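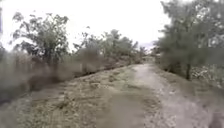

Stalo 3: módulo de percepción y planificación para vehículos en caminos sin asfaltar

Productos > Software de navegación > Percepción de terreno > Stalo 3

03/10/2020 — Oratile Le Roux

Imprimir esta página | Enviar por correo electrónico

Stalo 3 es el módulo de software de Tevar para la segmentación de terreno transitable y la planificación local en plataformas terrestres de exterior. Trabaja con una sola cámara orientada hacia delante y admite, de forma opcional, odometría de rueda y unidad inercial. No requiere cartografía previa ni marcas viales.

Está pensado para vías como la de la cabecera: tierra compactada y grava, sin bordillo, con hierba corta y rala a la izquierda y árboles a ambos lados. En este tipo de camino el límite de la calzada no es una línea, y el color de la superficie se confunde a trechos con el del suelo contiguo. El módulo asigna a cada celda una clase y un coste, y entrega al planificador un mapa local en coordenadas del vehículo.

Clases de terreno

El modelo de serie distingue superficie de rodadura, hierba baja, suelo desnudo, matorral, tronco o poste, talud y cielo. La hierba baja se considera transitable con coste medio; el matorral, no transitable. Ambos valores se modifican en el archivo de perfil. Las roderas secundarias se tratan como suelo desnudo mientras su continuidad no supere el umbral configurado. Una banda de suelo más oscuro y liso junto al camino puede ser una rodera o no serlo, y el módulo conserva esa ambigüedad como valor de confianza en lugar de forzar una decisión.

Imágenes con desenfoque

La vibración del chasis y el giro rápido degradan sobre todo los laterales de la imagen. Stalo 3 calcula un índice de nitidez por regiones y reduce el peso de las que quedan por debajo del mínimo. Una región descartada se marca como desconocida, nunca como libre. Si la franja central tampoco alcanza el mínimo, el planificador mantiene la última trayectoria válida durante 500 ms y después solicita la parada.

El cielo uniforme y muy claro se excluye del cálculo de exposición para evitar que el suelo quede subexpuesto. La función se activa con el parámetro mascara_cielo y viene habilitada de fábrica.

Planificación local

El planificador genera 187 trayectorias candidatas por ciclo y descarta las que cruzan celdas no transitables. Las restantes se ordenan por coste acumulado, curvatura y distancia al eje estimado del camino. El eje se obtiene ajustando una curva a los bordes izquierdo y derecho de la superficie de rodadura; si uno de ellos falta, se usa el otro con el ancho memorizado.

Datos técnicos

Entrada de imagen: cámara monocular, color, calibrada
Latencia de percepción: 53 ms con el modelo de serie
Frecuencia del planificador: 17 Hz
Salida: mapa de costes, trayectoria y estado de confianza
Interfaces: biblioteca C++ y enlaces para Python
Registro: binario con marcas de tiempo, reproducible sin vehículo

Las cifras corresponden a la unidad de cálculo Restgate suministrada con el paquete completo. En otro equipo conviene repetir la medida con la herramienta stalo-perfil, incluida en la instalación.

Herramientas incluidas

El visor de registros superpone las clases a la imagen original y permite avanzar fotograma a fotograma. El editor de perfiles modifica costes y umbrales sin recompilar. La versión de agosto añadió la comparación de dos perfiles sobre un mismo registro, con exportación de las diferencias a CSV.

Limitaciones

El módulo no estima la profundidad de charcos ni la resistencia del suelo. No sustituye a un sistema de parada de emergencia — este debe ser independiente y cableado. El modelo de serie no se ha validado para uso nocturno ni con nieve. Las ramas finas que invaden el camino a media altura pueden clasificarse como cielo si el fondo es muy claro; para recorridos con vegetación densa se recomienda añadir un sensor de distancia.

Licencia y suministro

Licencia por vehículo, con un año de actualizaciones. El paquete completo incluye unidad de cálculo, cámara calibrada y cableado. La licencia de evaluación no controla actuadores y funciona solo sobre registros. Las solicitudes de perfiles a medida deben acompañarse de un registro del recorrido previsto y de las dimensiones del vehículo.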